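Zurnero Household Handling Data – progress report

To: Yvette Chan, Brumanar program office
From: Okley site team
Re: Collection of demonstration episodes, bedroom tasks, period since the August report

Keeping this one short, we're in the middle of a collection block and the next upload is due. Full tables go in the shared folder as usual.

Where we are

974 episodes accepted as of this morning. Target for the milestone was 900 so we're over, but the spread is lopsided – far too much folding of shirts and T-shirts, not enough trousers, jackets or bags. The learning side (Gagnon) has asked us to stop sending plain shirt folds altogether. Fair enough. We've stopped.

65 episodes rejected at review. Main causes, in order: tracking dropped out when the operator turned away from the bed too fast; fingers hid the item for most of the grasp; operator finished the job with a bare hand. The last one is a habit thing and has nearly gone away since we rewrote the instruction sheet. Tracking loss has not gone away. See below.

Collection in homes

Moved out of the Okley mock-up room and into real bedrooms, as agreed in August. Slower to set up, much better data. The mock-up had one grey bedspread and the same lamp every time, and Gagnon's first model did well there and badly everywhere else. Patterned bedding was the worst of it. The model kept closing on printed shapes as if they were things to pick up, so patterned bedding is now a priority and we're asking households to leave on whatever they normally use. No tidying first either, apart from private papers and medication.

Two operators per bed where there's room, each with a hand-held gripper, working the same pile from different sides. Gives us handovers and also gives us the other person's arm and tool in view, which Gagnon wants more of.

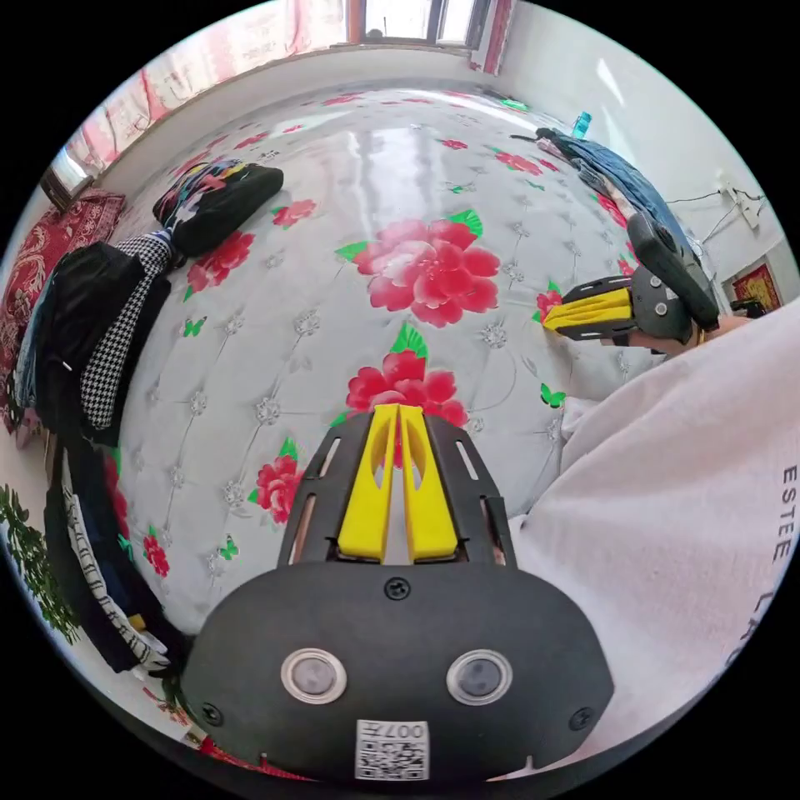

Page last updated: October 17, 2023

On the floral quilted cover the yellow finger tips show up well enough, even over the red flowers, so no plans to change finger colour. Glare is another matter. Light coming across the middle of the bed washes out the print and the stitching there, and pale items would be hard to pick out on it. We'd like to keep a share of glare episodes becuase real rooms have it, but tag them so they can be weighted separately. Tag added to the form, older episodes being back-filled when someone has an hour.

Clothing mix is improving. Jeans, dark jackets, checked and striped things, bags left on the bed – all in scope now. Dark on dark stacks are still hard for the labellers, who can't find where one garment stops and the next starts. Suggest we let them mark a stack as one item if it's lifted as one item. Need a yes or no from you on that.

Problems

1. Tracking loss. Worst in small rooms with blank white walls. Slower turns help. A new firmware was promised and hasn't come.

2. Finger wear. Tips are rounding off after heavy use on denim and zips. We've been swapping them when grip gets sloppy, no fixed schedule. Would like 200 spare fingers in the next order, it's cheap and we lose half a day each time we run out.

3. Operator fatigue. Trigger hand gets sore after a long session. We now break every 25 minutes and swap hands if the operator is comfortable doing so. Left-handed episodes are useful anyhow.

4. Consent forms. One household signed the old version. Their episodes are held back untill the new form is signed, and they are not in the total above.

Money

On budget for labour. Over on travel – parking mostly, plus one extra trip to recover a charger. Under on equipment, as the third tablet was never bought. Would like to move the tablet money to travel and the finger order, if the agreement allows it. Happy to put that in a separate letter.

Next period

3 more homes booked, all with different bedding and at least one with a bunk bed, which will be interesting for reach. Evening sessions in two of them to get lamp light. Folding stays at a low share; focus moves to sorting mixed piles, putting things into bags and taking them out again, and pulling a cover straight with items still on it. That last one nobody has tried properly yet and the instruction sheet is only a draft.

Gagnon to retrain once the evening sessions are in. They will test on bedding held out from the training set, at least four patterns, and send us the failures by clip so we can plan the block after.

Needed from you

Decision on stacks as one item. OK on the finger order. Answer on shifting the tablet money. Also the name of whoever now handles the storage account, our upload quota is close to full and the old contact address bounces.

Labelling guide, draft 4, is in the folder. Comments welcome, section on bags is thin.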